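3.2 Preparation and upkeep of the cell

All episodes in this work were recorded on one cell, which we call Niltudar after the name of its control software. The cell consists of a white table on a bolted metal frame, two arms mounted at the sides, and an overhead camera on a fixed mast. The arms are the Larkeo model with parallel grippers. Between September and the end of the collection period the cell produced 3831 episodes, of which 3407 passed the checks given in Section 3.4. In our experience the difference between these two numbers depends more on how the cell is kept than on the skill of the operators. For this reason we describe the daily work on it in more detail than is usual.

Before each session the operator wipes the table top with a damp cloth and lets it dry. White was chosen because the toys are mostly in strong or pastel colors and separate well from it, but a white surface shows every rubber mark from the fingertips, and these marks stay in the images for the whole session if they are not removed. The exposure of the overhead camera is then locked by hand. We left it on automatic in the first weeks, and the brightness of the table changed each time an arm moved over it.

After cleaning, the toys are laid out. A layout is taken from a list written by a small script, which gives for each object a zone and a rough direction but not an exact position. The operator places the objects by eye. The toaster oven is the only object with a preferred side, and it stands on the right in the layout of Figure 2. Cookware and dishes come next and the toy food is placed last, either on the table or on top of something else.
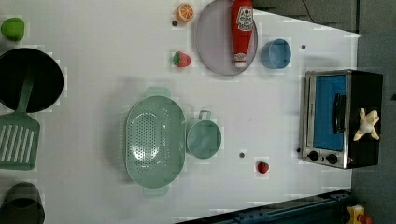
Figure 2. One layout from the kitchen set, seen from above.

The arms are homed only when the layout is complete. Homing before this point saves nothing, as the operator has to reach over the table and may push a joint by accident. During homing the controller compares the zero position of each joint with the value stored on the day before. If a joint differs by more than the limit, the session does not start, and the operator repeats the homing with the gripper open. When the second attempt also fails, the belt of that joint is inspected. This happened mostly at the wrist.

The fingertips are the part which wears fastest. They are silicone pads glued on printed fingers, and after long use the outer edge becomes smooth and thin objects start to slide. Flat handles are the most sensitive case, because the pad touches them only with its edge. We replace the pads after 224 episodes without looking at their condition. An earlier rule, in which the operator judged the wear, gave very different results from one person to another. The old pad is cut off with a blade, the finger is cleaned with alcohol, and the new pad is pressed for 12 minutes in a small clamp. The glue is from Szabo and needs a full night before the finger may be used, so we keep a second pair of fingers ready.

Cables needed more attention than we expected. In the original arrangement the gripper cable was tied along the forearm with plastic ties, and it broke inside its jacket near the elbow in February. The fault was difficult to find — the gripper lost its signal only in some poses, and the log showed it as a short delay. We replaced the cable with a more flexible type and left a free loop at the elbow. The Somow recorder now also stores the time of each gripper message, so that a gap is visible on the same day.

The pose of the overhead camera is checked once per week with a printed board placed flat on the table. A full calibration is made only if the error of this check is above two pixels, or after any bolt of the mast has been loosened. Episodes recorded between the last good check and a failed one are kept, but they carry a flag, and the experiments in Section 5 do not use them.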